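4.2 Sorting and keeping medicines at home

The interviews in Section 4.1 dealt with how households obtain their medicines. We turn now to what happens once the medicines are in the house. Most of the earlier work on home storage has been concerned with temperature and with the safety of small children. Both matter, but neither came up often when we asked people to talk freely about their own arrangements. What they talked about was finding things.

The 67 households in the study were spread across two towns, Pamum and Trorkik, and the villages between them. In each home we asked the person who looked after the medicines to show us where they were kept and to tell us how they had come to be kept there. The second part of the question usually took longer to answer. In many homes the present place was the third or fourth one tried, and people could give the history of each move: a kitchen drawer that was needed for cutlery, a bathroom shelf that a new tenant had cleared, a wardrobe top that the grandmother could no longer reach.

We group the arrangements under four headings. In the first, which we call the single store, everything is kept together in one container or on one shelf. In the second, the split store, regular medicines are kept apart from those used now and then. The third is the personal store, where each member of the household looks after their own. The fourth is the loose arrangement, in which packets are left wherever they were last used. These are descriptions of what we found and we do not rank them. A loose arrangement in a home of one person can work very well, and two of the tidiest single stores belonged to people who told us they often missed doses.

The single store was the most common in Pamum and the personal store in Trorkik. We think this has to do with the make-up of the households. Homes in Trorkik more often had several working adults and lodgers, and people who are not related tend not to share a medicine box. The split store was found in both towns, nearly always where one member had a long-term condition such as high blood pressure or diabetes. The daily tablets were then put near the place where they were taken, by the kettle or beside the bed, and the rest went elsewhere.

Packaging had more influence on storage than we had expected. People kept the outer carton for as long as they could, even when only one strip was left, and gave several grounds for doing so. The name was easier to read on the carton. The pharmacist at Tukuleo writes the dose on it by hand. The leaflet stays inside. The cost of this habit is space, and a container that held everything in March might be overfull a few months later with cartons that were nearly empty. Some people dealt with this by putting two part-used strips of the same medicine into one carton. Others disliked the practice, as the expiry date on the outside would then be right for only one of them.

Expiry dates were looked at less often than people said they should be. When we went through the stores item by item, with permission, we recorded 807 separate packets and bottles. In nine households we found nothing out of date at all. In the others, the items past their date were mostly cough mixtures, eye drops and creams, bought for one illness and then put back. Prescribed tablets for long-term conditions were rarely out of date because they were used up. This agrees with what pharmacists in both towns had told us beforehand.

Sorting, where it was done, followed events more than the calendar. A child's fever, a visit from a relative or a search for a plaster would lead to the whole container being turned over, and while it was open things were thrown out or moved. Clear containers were often preferred for this work, as in Figure 4, and people who had changed from an opaque box or a biscuit tin said that they now bought fewer duplicates.

Figure 4. Cartons kept in a clear plastic bin.
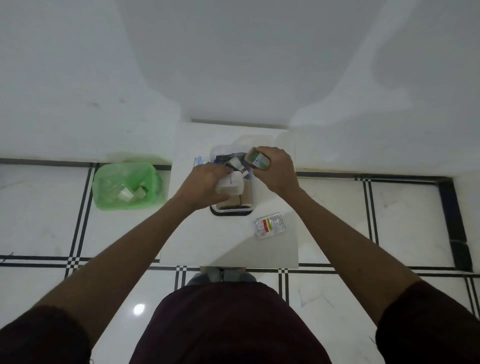 Fatima Nwachukwu, commenting on a draft of this section, wrote that we had made too little of duplicates. In her view a second packet is often bought on purpose, by people who live far from a pharmacy and do not trust it to be in stock next time, and should not be put down to poor storage. We accept the point. Our questions did not separate packets bought by mistake from those bought as a reserve, and the interviews from the villages suggest that the reserve is common there. One woman near Eze kept a full month of her husband's tablets in a separate tin for the weeks when the road is bad.

A further limit is that we saw each home only once. Visits were arranged in advance, and some people told us that they had tidied before we came. The number of loose arrangements is therefore likely to be too low. We also did not ask about medicines carried in handbags or kept at work, which several people mentioned as we were leaving. Section 4.3 takes up the question of disposal.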